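Cornby Adjustable Spanner: Workshop Review

The Cornby spanner was assessed over seven weeks of general household repairs. Its jaw opens to 40 mm and holds its setting well, although the adjusting wheel is stiff when new. 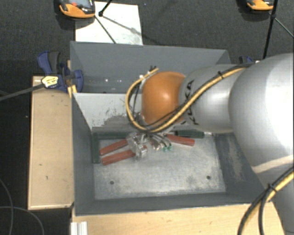
The handle is comfortable - if a little short for seized fittings - and the scale is easy to read. The Boster equivalent offers more leverage but weighs more. We recommend the Cornby for light plumbing and bicycle work.

Reviewed 2 Oct 2022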